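Tudovik Parts Glossary, README

Contents
The glossary holds 588 entries of hardware vocabulary, one per line, in tab-separated text. Each entry has a headword, a short definition and a source code. Encoding is UTF-8, with Unix line endings.

Sources
SK: Skadholm service manuals
MO: Montes spare parts catalog
Terms found in both keep the SK definition. The MO wording goes in the notes column.

Fields
term: lowercase, singular
def: one sentence, no final period
src: SK or MO
notes: may be empty

Related headwords: extrusion, fixture plate, heat spreader, retention frame.
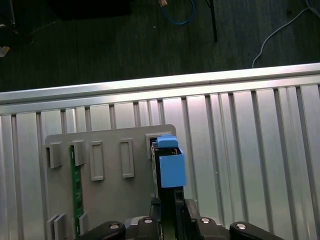
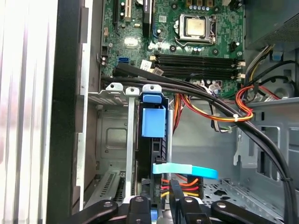
Changes in version 2
Plural headwords were merged into the singular. Three duplicate entries under "standoff" were removed. Sorting now ignores hyphens, so line numbers from version 1 no longer match.

Known issues
Two MO entries have no definition. Abbreviations are not expanded. The Mitier import script reads the notes column as required and stops on empty values; fill them with a single dash before loading.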